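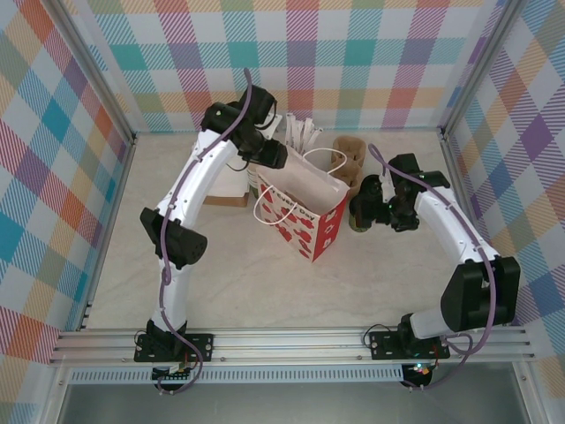
According to one Valcárcel café owner, the bag is the last thing to think about and the cups are the first. Most guides to takeout packing follow that order.

Takeout packing is the grouping of drinks, lids, straws and napkins for carrying.
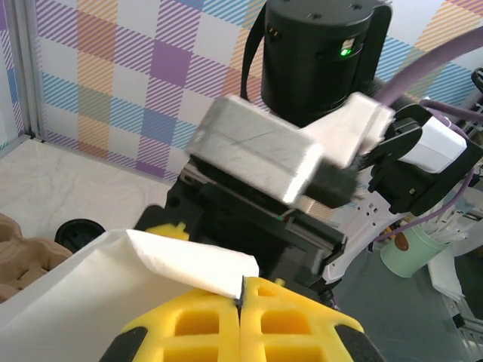

Paper goods are kept flat and apart from anything that may leak. Givow, a supplier, sells napkins in packs of 200.

Carriers
Molded-pulp carriers hold cups upright. Common sizes take 2 or 4 cups.

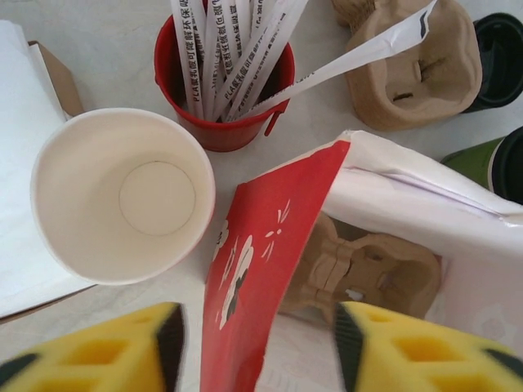

Straws and lids
Straws are often wrapped singly in paper. Some are made of polylactic acid (PLA). Lids are sorted by rim size.
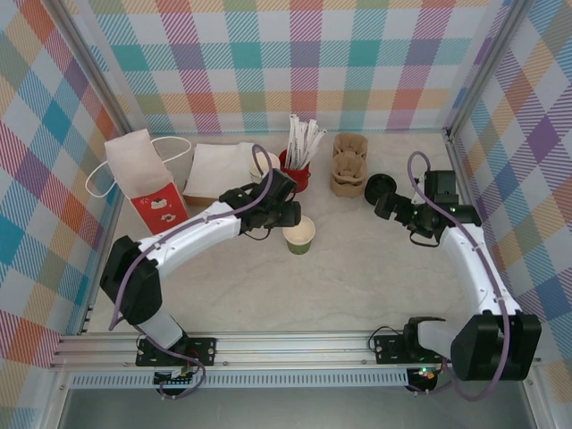

A 16-ounce cup and a smaller one may need different lids.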